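Jackdaws at Viltanport colony keep separate nest material sites, survey finds

Jackdaws nesting in the old grain buildings at Viltanport collect most of their sticks and lining from a small set of places that each pair returns to, according to a survey report released Friday by the Plerkia field station.

The report covers 16 pairs followed through the building period, which at this site starts in February. Observers logged 1185 trips in which a bird came back to its nest hole carrying material. In most of those trips the bird had been to one of two or three spots already on record for that pair. Neighboring pairs, including pairs with entrance holes in the same wall, often used different spots.

Hannelore Sauerland, the lead author, said the result does not fit the common description of jackdaws as birds that grab whatever is nearest. "The nearest material was usually not what they took," she said. "There is a hedge directly under the north wall with plenty of dead twigs in it. Most pairs on that wall flew past it."

Jackdaws are small members of the crow family. They nest in holes, including chimneys, hollow trees, cliffs and gaps in buildings. The nest base is made of sticks dropped into the cavity until enough of them catch to hold a platform. The cup on top is lined with softer material such as wool, hair, grass and paper. Both members of a pair build.

The survey separated trips by material. Stick trips were the longer of the two types, and the sites used for them changed least over the period. Lining trips were shorter and more variable. Several pairs took wool from the fence along the Lemik pasture on days when sheep were grazing there and switched to dry grass when the sheep were moved. No pair was recorded taking hair from live animals, although jackdaws are known to do this elsewhere.

Stick length was measured from sticks that fell below the nest holes. Birds at narrow entrances dropped more sticks than birds at wide ones. The report gives no figure for how many dropped sticks were picked up again, as the observers could not follow single sticks once they had fallen into the nettles at the base of the wall. Sauerland said that recovery did occur but appeared to be uncommon. A bird that lost a stick normally left for another one.
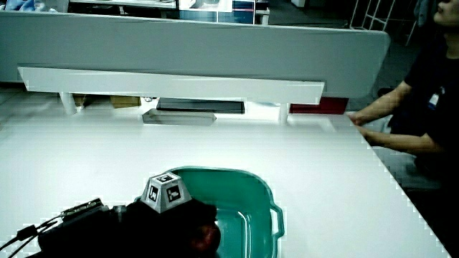
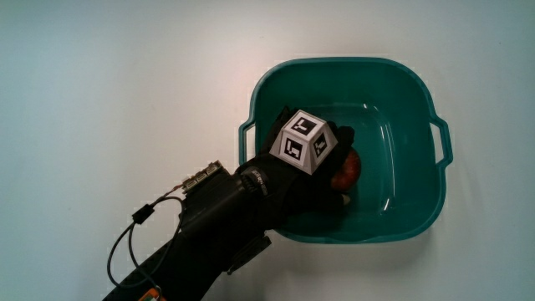
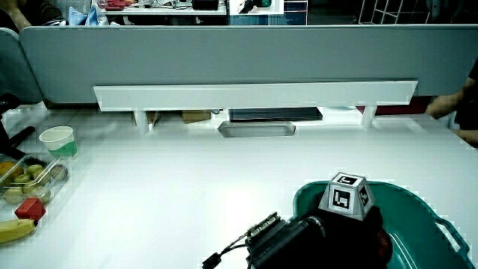
Theft between nests was recorded less often than the team had expected. Birds entered a neighbor's hole and left with material on a small number of occasions, nearly all of them early in the building period, when many holes were left unguarded. Once a pair had a platform in place, one bird generally stayed close to the entrance while the other was away. Thefts involved lining more often than sticks.

Ida Diekmann, who ran the observation schedule, said the main limit of the work was the view. The observers worked from a loft window in the Kramer building, which faces the north and east walls of the colony. Nests on the west side were left out because the birds' departure direction could not be seen from there. Trips that began before sunrise were also left out, although calls heard from the loft suggested that some pairs were already active.

Destinations were confirmed by a second observer in the fields, in contact by radio. A trip was assigned to a site only if the bird was seen to land there and to leave with material in its bill. Trips in which the bird was lost from view were counted in the total but listed as "unassigned." Diekmann said the unassigned trips were spread fairly evenly across the pairs and were not thought to change the overall pattern.

The birds were told apart by colored leg rings fitted in earlier seasons. One pair in which neither bird was ringed was kept in the survey on the basis of its nest hole alone. The authors note that this pair's records should be read with more care than the others, and they repeat the main comparison with the pair removed. The result was the same.

The report considers two explanations for the return visits. The first is that a bird finds a good source and simply goes back until it is used up. The second is that pairs avoid places where they meet higher-ranking birds. Jackdaw colonies have a clear rank order, and a pair shares a rank. The sites closest to the colony were used mainly by pairs that also won most of their disputes at the feeding area, which supports the second explanation in part. It does not account for the pairs that went a long way in one direction while closer sites in another direction stood unused.

The authors do not claim that individual birds keep the same sites from year to year. Only one building season was covered. A second season of observation is planned, with the loft window again used as the main viewing point and an added position at the edge of the Lemik pasture. The west wall will be included if a suitable place to watch it can be arranged with the owner of the adjoining yard.

Sauerland said the team also wants to test whether the birds can be moved off a site by changing what is available. Bundles of cut twigs in set lengths would be placed at known collection spots and at spots the birds have ignored. The bundles would be put out before building starts, so that the pairs are not disturbed once they have begun. A small trial late in the last period used three bundles. Sticks were taken from two of them, both at spots already in use. The third lay at the foot of the hedge under the north wall and was untouched when it was collected about a week later.

Work on the colony is limited by the state of the buildings. Several nest holes are in brickwork that is due for repair, and the station has asked that the work be scheduled outside the nesting period. Diekmann said the holes themselves do not need to stay in their present form. Nest boxes with a similar entrance size were put up on the east wall in an earlier season, and two of the surveyed pairs now build in them. Their trips were similar in length to those of pairs using the brickwork, though they needed fewer sticks to form a platform because the boxes are shallower.

The full trip records, including the unassigned trips, are held at the Plerkia station and can be viewed on request. Visitors to Viltanport can watch the colony from the public path along the east wall. The station asks that people keep to the path during building and not leave out string or plastic twine, which the birds will carry into the nest and which can tangle around the legs of the young.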